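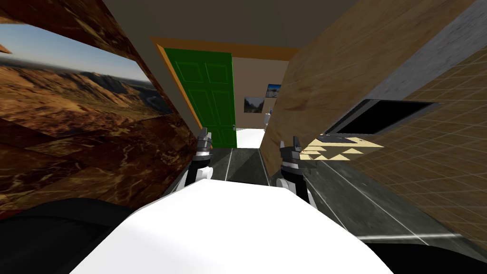
Both arms up in the Ballora house, with the green door open at the end of the corridor.

By four in the afternoon I have walked the same robot through the same bathroom door so often that I've started dreaming in marble. My own flat has carpet and a sensible magnolia hallway. The house I work in all day has brown marble up the walls and a mountain view in a frame, and it exists only on a server in Flanley.

I'm a demonstrator at Dronent, and yes, my mum also thinks that means I sell blenders. What I do is drive a simulated robot around a simulated house with a pair of hand controllers and a headset, so that a learning system can study how I did it. Each go is called an episode. The target for this house, which we call Ballora, is 2000 of them, and on Monday the counter on the office wall said 1434. I looked at it, ate a biscuit and put the headset back on.

You'd think the arms would be the tricky bit, and for the first week they are! You forget which one you've left up, you swing round to look at something and there's an elbow where you didn't want it. Then your hands sort themselves out and the real bother turns out to be doorways. I like to go through with both grippers up and open, like a surgeon who's just scrubbed in. My colleague on the early shift tucks hers low. We were told to carry on disagreeing, as the system learns more from two sets of habits than from one. 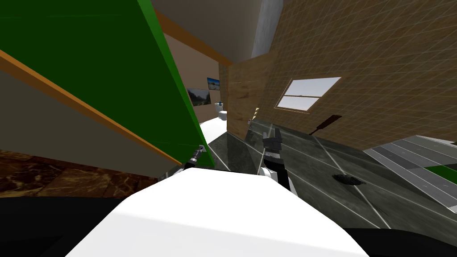 The bathroom is the room I'd pick if I had to choose a favourite (there isn't much competition). It's got a window, for a start, and a lovely shiny floor with a drain in it. It's also a pig to work in. You come in past the door at an angle, the toilet's away at the far end, and your own white chest is forever blocking the patch of floor you'd most like to see. I lean forward in my chair to peer over it, every time, and every time it makes me slightly seasick.

Bad episodes get kept too, which I found hard at first. If I clip a door frame I press the left pedal, the run is tagged as a fumble and off it goes into its own pile. My worst is number 2958 from the last house, Väisänen, where I spent an entire episode wedged between a wardrobe and a bed. The training team asked for more like it.

So I did two more on purpose, and they were much harder to get right.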